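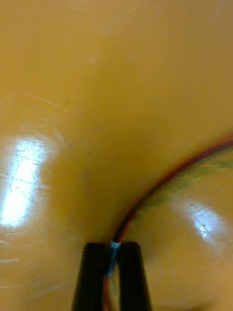
When was the back range at Dridside added to the original farmhouse? The straight joint in the north wall and the change in brick size both point to a date after the sale of the Midine land, probably in the 1840s.

3.2 The back range

The farmhouse began as two rooms on either side of a central chimney. The back range stands against its north wall and is 11 feet deep. Its bricks are thinner than those of the front and are laid in a harder mortar. The lease of the house to the Tomić family lists "a new kitchen and dairy," and these must be the two rooms that survive — the dairy still has its stone shelf and a drain through the outer wall.

The roof was raised later. Four of the old rafters were reused as floor joists in the attic, where the empty notches can still be felt from below. The stair was moved at the same time, and the former stair opening was boarded over.

Figure 4. Surface in mustard yellow with a glossy finish.

The Boltberg estate map shows the house with its back range but without the porch. The estate rent book has 83 entries for the property, the last made in a December when the tenancy passed to a miller. None of them mentions building work, so the porch was probably paid for by the tenant. Its floor tiles match those in the dairy.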